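# Cushion Duty: Tips for a Two-Armed Build in the Living Room
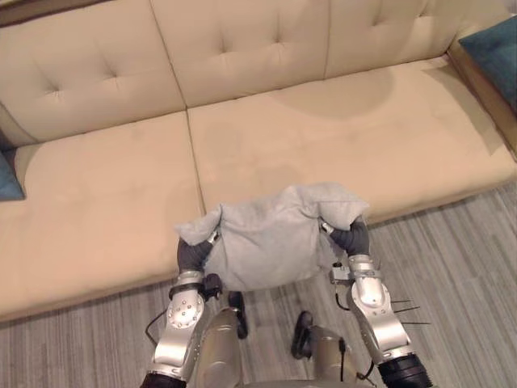 Flerkham

I'll say up front that I don't think a robot is a sensible way to tidy a sofa. I can put a cushion back with one hand while looking for the remote. But the build at the Pillton workshop has reached the upholstery stage, and people keep asking what to buy and what to skip, so these are my notes.

**Start with a plain square cushion.** Ours is a soft gray one with nothing inside that rattles. Skip fringe and any piping that could snag. Bolsters can wait. So can anything your aunt embroidered.

**Take it by the corners, one gripper to each.** The fabric bunches up into a point at each end and the middle sags. It looks sloppy and I'd leave it alone. Every time we pulled the arms apart to get the cushion flat, we ended up with a tighter grip and a worse release. If you want it smooth, smooth it afterward with your hand.

**Pad the fingers.** Bare metal on a woven cover is asking for pulled threads. Dark padding has one drawback: some foams leave marks on pale fabric. Rub a scrap on the underside of the seat before you trust it. Our beige sofa has blotches enough and I don't need to add to the argument over where they came from.

**Watch the droop.** The lower edge of a held cushion hangs well below the fingers, and the software doesn't care. Ours works from where the grippers are, so "clear of the seat" on the screen can mean a cushion dragging along the front edge. Measure from the lowest bit of fabric. Then go two inches higher.

**Tie the cables down, but leave slack at the wrist.** We still have a loop of thin black cable standing off one forearm and a wire hanging by the other wrist. I keep being told this is fine. I've heard that about lamp cords too. Hook-and-loop ties are better than zip ties while you're still changing things, which on this project is always.

**Leave the throw pillows in the corners.** The first plan, which we called Zaidi for reasons that made sense late at night, wanted every pillow cleared off before a run. I'd keep them. A sofa with nothing on it is not the sofa you're going to have on Saturday when guests come. The dark teal ones are also easy to pick out against beige, so if the camera can't find those, don't bother it with gray yet.

**Check the button tufts.** Creases and dimples throw small shadows, and ours got marked as objects until we moved a lamp. Try the lamp before you rewrite anything. It took two evenings of rewriting before anyone reached for the switch.

**Go slow near the front edge.** It's where a cushion tips off onto the floor. We set the cushion down well back on the seat and push it the rest of the way. A push is dull to look at, but it forgives a lot.

**Don't believe a good run.** The Clelovberg write-up that started all this made it sound like a weekend job, and maybe theirs was. Move the sofa a hand's width, turn the cushion over, try again with the curtains open. If it still works, write down the settings — on paper, taped to the bench, where the next update can't eat them.

**Vacuum first.** Crumbs get into the finger pads, and from there onto everything else. A lint roller does for the pads between runs.

Next on the list is a blanket, folded. I've said what I think of that, and I've been asked to bring the blanket.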